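3.2 Collecting demonstrations with the hand-held gripper
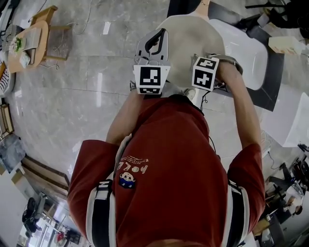 Figure 4. Head view during a chair-moving demonstration. The hand-held gripper is closed on the curved edge of a beige shell chair; the patterned markers are used to track its pose.

Why gather examples by hand when the robot could be driven remotely? A person holding the gripper works faster and feels the weight of the object, so the motions come out smoother than those we got with a joystick.

The Brandero set holds 2141 demonstrations, recorded in 12 furnished rooms. Each one starts with the gripper open and ends when the operator lets go of the object. We gave operators a goal, such as moving a chair clear of a walkway, but no path to follow. Rooms were not tidied beforehand – cables and boxes stayed on the floor.

Recordings were cut and labeled with Ulik, our in-house tool. We dropped a demonstration if the gripper markers were lost for more than seven frames in a row. Shorter gaps were filled by linear interpolation. The recordings made in August used an older marker layout and were calibrated separately; they appear only in the training split.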